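Prurkilero-Forum > Werkstatt und Material > Unterlagen, Kleister, Pressen
Thema: Packpapier als Tischauflage beim Buchbinden, oder doch etwas Festes?

kleisterliese
Beiträge: 28
Guten Abend in die Runde, ich lese schon eine ganze Weile still mit und traue mich jetzt endlich mit einer Frage heraus. Ich binde seit dem Frühjahr Hefte und kleine Alben, alles am Esstisch, und inzwischen ist die Familie etwas ungehalten, weil immer irgendwo ein Rest Kleister klebt. Bisher lege ich Zeitungen unter, aber die färben ab, und beim letzten Album hatte ich die Schlagzeile spiegelverkehrt auf dem Vorsatz. (Meine Schwester fand es hübsch. Ich nicht!) Was nehmt ihr? Eine Rolle Packpapier würde ich im Laden um die Ecke bekommen, aber lohnt sich das, oder soll ich gleich eine Schneidematte in Tischgröße anschaffen?

falzbein_fred
Beiträge: 211
Willkommen! Packpapier, ganz klar. Ich nehme das von Akpan, das schwere mit 120 Gramm, das wellt sich kaum, wenn mal etwas danebengeht. Einfach eine große Bahn abschneiden, an den Ecken mit Kreppband festmachen und so lange liegen lassen, bis sie dir nicht mehr gefällt. Bei mir hält so eine Bahn fast 50 Hefte durch, dann kommt sie in den Ofen. Und du kannst dir mit Bleistift Maße und Notizen direkt neben die Arbeit schreiben, das habe ich früher auf der Rückseite von Briefumschlägen gemacht und nie wiedergefunden.

Urszula Witkowska
Moderation
Da muss ich ein bisschen Wasser in den Wein gießen, lieber Fred. Zum Kleben finde ich Packpapier wunderbar, zum Schneiden überhaupt nicht. Wer einmal mit dem Skalpell durch die Auflage in die Tischplatte gefahren ist, weiß, was ich meine. In meinem Kurs in Pommont liegen deshalb immer beide Sachen bereit, das Papier auf der ganzen Fläche und darauf eine kleine Matte, die man zum Kleben beiseiteschiebt. Das Papier sollte übrigens großzügig bemessen sein, fast bis an die Tischkanten, sonst klebt man doch wieder genau daneben. So eine große Fläche auf einem weißen Tisch meine ich: 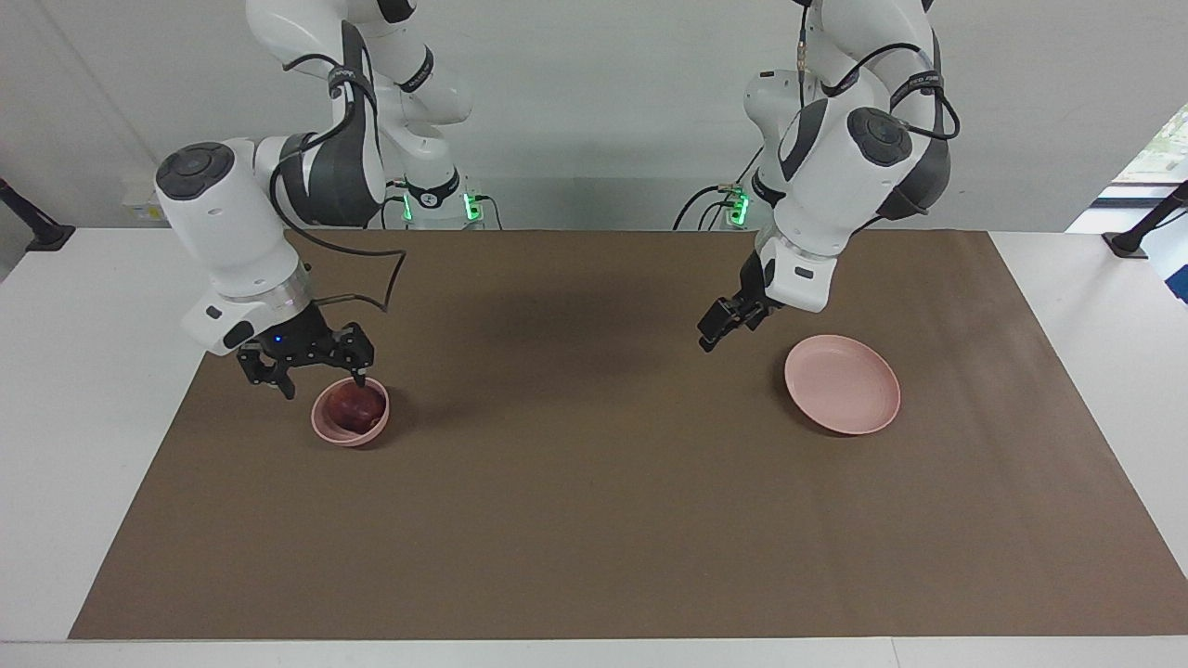 Beitrag zuletzt geändert im September von Urszula Witkowska

Auf hellen Platten ist der braune Ton auch für die Augen angenehmer, finde ich jedenfalls. Weiße Vorsatzpapiere verschwinden auf einem weißen Tisch ja beinahe, und dann sucht man die Kante mit den Fingern. Nur bitte die glatte Seite nach oben, liebe kleisterliese, die raue fusselt gern, und die Fusseln sitzen dann unter dem Leinen und gucken einen jahrelang an.

Severyn Kushnir
Beiträge: 50
Die glatte Seite? Da bin ich anderer Meinung, und das sage ich mit aller Zuneigung. Auf der glatten Seite steht der Kleister wie eine Pfütze, und wenn man den nächsten Bogen auflegt, hat man die Bescherung auf der Rückseite. Die raue saugt wenigstens etwas weg. Ich arbeite allerdings mit Weizenkleister, selbst gekocht und eher dünn. Mit dem fertigen Zeug von Ulton mag das anders sein, das ist ja zäh wie Honig.

Außerdem noch ein Wort zur Verschwendung: Für das eigentliche Anschmieren lege ich immer ein Stück Abfallpapier unter und werfe es sofort weg. Dann bleibt die große Bahn sauber und die Frage nach glatt oder rau ist halb so wichtig.

falzbein_fred
Ulton zäh wie Honig — dann hast du ihn nicht verdünnt, Severyn. Ein Schluck lauwarmes Wasser, gut rühren, zehn Minuten stehen lassen. Steht sogar auf dem Eimer, wenn auch sehr klein.

Severyn Kushnir
Verdünnt habe ich ihn schon. Dann war er dünn und hat nicht geklebt. Wir werden uns da nicht mehr einig, aber ich trinke trotzdem gern wieder einen Kaffee mit dir beim nächsten Bindertreffen.

kleisterliese
Ach, was für eine nette Runde, vielen Dank euch allen! Ich habe mir jetzt eine Rolle geholt und lege heute Abend die erste Bahn aus, zunächst mit der glatten Seite nach oben, und beim nächsten Mal probiere ich die andere. Die kleine Schneidematte wünsche ich mir zum Geburtstag. Eine Sache noch: Bekommt man das Kreppband nach ein paar Wochen wieder gut von geöltem Holz herunter, oder muss ich da etwas beachten?

Urszula Witkowska
Moderation
Bei geöltem Holz lieber gar kein Band auf die Platte! Schlag das Papier um die Kante und klebe es unten an sich selbst fest, oder nimm Tischtuchklammern. Zum Thema Kleisterrezepte macht bitte einen eigenen Faden auf, ich verschiebe sonst wieder alles.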